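The tea towel problem: can machines do the chores yet?

Folding, packing and putting away remain the hardest easy jobs in automation

By Glenys Prendergast

A dishwasher is a robot by any definition an engineer from 1950 would have accepted. It senses, it decides, it runs a programme and it stops. What it doesn't do is load itself, and that gap has barely moved in the decades since the machines became ordinary kitchen equipment.

The work on either side of the appliance is called handling, and it is where most of the hours in a household go. It is also where a good share of the hours go in a small packing shop. Arkach, which fills mixed gift orders for regional retailers, keeps time sheets by task. Of the labour booked to a typical order, 70 per cent is handling: picking up an item, turning it the right way, getting it into something else. The conveyor and the label printer are automated. The part between them is done by people.

Rigid goods are largely a solved case, provided they arrive in known positions. A carton has six faces and keeps them. A vision system can fit a model to it, plan a grasp and place it within a tolerance of 2 millimetres all day. Cloth and thin film offer no such model. A folded piece of printed fabric has layers, a hem, a thick corner where the material doubles back, and an outline that changes as soon as a finger touches it. Print makes matters worse. A bold fruit pattern is full of strong edges, and few of them are edges of the cloth.

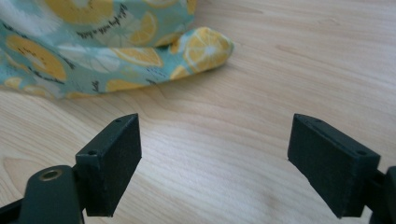
Two fingers and a flat surface

Most grippers in this class are parallel-jaw types, with two opposing pads that open and close along one axis. They are cheap, they are easy to model and they break less often than multi-fingered hands. Against cloth lying flat on a table they have a known weakness. To pinch a single layer, one pad must get beneath it, and the clearance available is the thickness of the fabric.

There are several workarounds. The pads can be brought down on either side of a raised fold. They can be pressed lightly into the material and closed, bunching it up until there is something to hold. They can push the cloth to the edge of the table and take it there. All three work some of the time, and each leaves the cloth in a different state for the next step.

Sellon, a contract integrator that has quoted on textile packing for hotels and clinics, logged 4,000 attempted pick-ups of flat-folded cloths on its own test bench in March. Of those, 1,429 lifted exactly one item with the fold intact. The remainder were misses, double picks, or lifts that opened the fold. The firm didn't proceed to a quote for that station. It did quote for the carton erector beside it, and the customer bought it.

Learning from hands

The approach now attracting most effort is to stop writing rules for fabric and film, and to record people doing the job instead. An operator works through the task with grippers held in the hands, limited to the same two-jaw motion a machine would have. The recordings are used to train a control policy. People are good at this within an hour or so of practice, which suggests the jaws themselves are less of a limit than was once assumed.

Bags are a useful test because they combine both kinds of object. A box is rigid and easy to grasp. The bag around it has an opening that collapses, and one jaw usually has to hold the material while the other does the work. That calls for coordination between two arms, which single-arm cells can't supply.

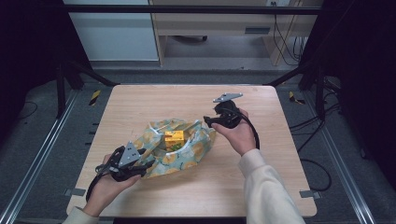

Bench work with a pair of hand-held grippers: a small yellow box in the opening of a crumpled, citrus-print plastic bag.

Results so far are uneven. Editia, which makes a two-arm bench unit for light assembly, will demonstrate bagging on request, with one style of bag and one size of box. Change the film weight and the unit needs more recordings. Ibarra, its main competitor in the same price bracket, doesn't list bagging at all and sells its machine for kitting and tray loading.

For the shop floor the arithmetic is tolerable. A station that handles one product in one bag can be fed enough recordings to become dependable, and a worker nearby can clear the failures. The cycle time is slower than a person's, but the station can run through a night shift - provided somebody has stacked the bags neatly beforehand.

The household is harder to cost. There is no single product, no fixed bench and no technician. A home machine would meet tea towels, bread bags, fitted sheets and school jumpers in one afternoon, in poor light, with other objects on top of them. Buyers should ask any supplier for its success rate on items left out of the training set, and for the number of attempts behind the figure. Arkach put that question to three suppliers before its last equipment round. It bought a second label printer.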